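Mendovside Neighbours' Newsletter
July issue
Home and Hearth

Black cloth, pale sheets and the great summer bedding sort-out

Every summer I promise myself that the bedding will be dealt with before the warm weather is over, and every summer I find myself standing at the end of the bed in the middle of it all with a cup of tea going cold on the windowsill, wondering how one household came to own so much cloth. If you are in the same position, take heart, because this month's column is all about it — the sheets, the quilts, the throws, and in particular those large pieces of black fabric that so many of us seem to have and so few of us know how to look after.
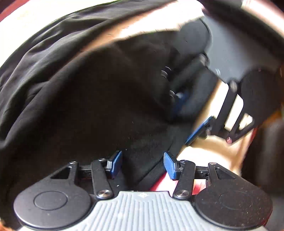
Margery Tolhurst

I have had more letters about black cloth than about anything else since I began writing for the newsletter, and that includes the spring when I was rash enough to give an opinion on net curtains. The complaint is always the same. You wash it, you dry it, you spread it out on the bed to fold it, and there it all is, every speck of lint in the house, sitting on top as if it had been invited. Black shows everything. A cream blanket can carry the same amount of fluff for a year and look perfectly respectable, which seems very unfair, but there we are.

My own method is not at all clever. I wash black things by themselves, inside out if they have an inside, and never in the same load as towels. I give them a really good shake out of doors before they come anywhere near the bedroom (over the grass, please, and with an eye on which way the wind is blowing — I learnt that one the hard way). Then I lay them over the bed and go along with a barely damp hand, always in the same direction, so that the fluff gathers into little rolls you can pick off. A reader in Duan Terrace swears by a clean rubber glove, and I must say I tried it and was rather won over. You feel a bit silly stroking a bedspread in one washing-up glove, but it does lift the stubborn bits.

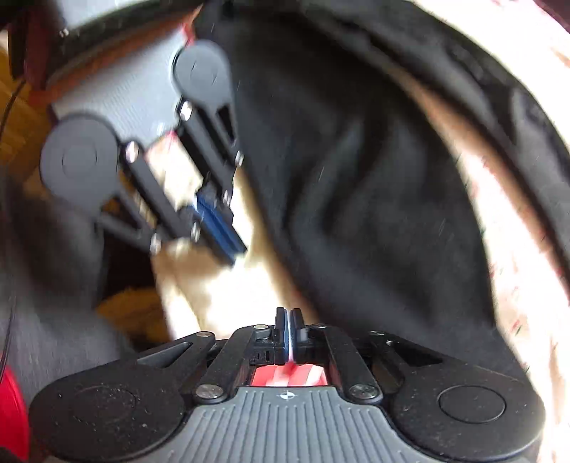
Folding is where most of us come unstuck, I think, and it is nearly always because we have tried to do too much at once. I know how tempting it is to bring the whole lot out and heap it up together, and I also know how that goes: you take hold of a corner and find it belongs to something else entirely. If you have a great spread of black with a white patterned piece with little red marks curling along beside it, lift the white one away first and give it a place of its own. Pale cloth picks up dark fluff just as readily as dark picks up pale, and a pretty print deserves better. Once there is only one thing in front of you, find two corners, bring them together, and smooth from the fold outwards. It really is a pleasure when you are not in a hurry.

For anything very large I use the bed itself as my folding table. Line up one long edge with the edge of the mattress, walk round to the other side, and bring the far edge over to meet it. Do that twice and you have a strip narrow enough to manage by yourself, even if your arms are as short as mine. Leave it a moment before you carry on, and run your palms down it to let the air out, or it will puff up in the cupboard and push everything else off the shelf.
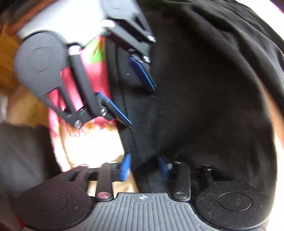
Then comes the question of what to keep. I am a dreadful hoarder of bedding, I admit it freely, and when I last counted up I had 11 flat sheets for 2 beds, several of which I could not remember ever having slept on. I now keep three to a bed (one on, one in the wash, one waiting) and that makes 6, with the rest going to the Conum linen swap, where they are always glad of clean sheets, worn ones included. Thin sheets make very good dust covers. Odd pillowcases are handy for storing a quilt or for keeping a set together, with the folded sheet and its partner tucked inside so that you are not rummaging for the match at bedtime.

Please don't send on anything damp, and do have a look along the hems before you bag things up. A loose hem takes ten minutes with a needle in front of the television, and it may be the difference between a sheet being used and a sheet being cut up for cloths.
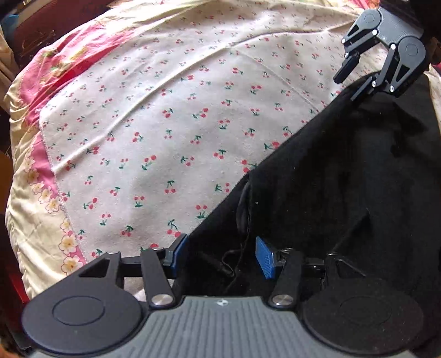
Quilts want a little more thought. I never fold mine in the same place two years running, as the crease will weaken the stitching in time, and I keep a soft sheet between an old quilt and anything dark that might rub off on it. Floral ones and fruity ones and all those cheerful prints from years ago will fade on whichever side faces the window, so turn them now and again, even when they are on the bed and looking nice as they are. If you have a flex for a lamp or anything else lying across the covers, move it before you start, or you will fold it in. I have done this with a radio still attached.

The Conum swap table will be in the hall at Vetier House through the rest of July, mornings only, and clean bags can be left just inside the door. We print 1561 copies of this newsletter, so if even a small share of you bring one sheet apiece we shall need a bigger table! Letters about moths, zips and feather pillows for next month's column can go in the usual box.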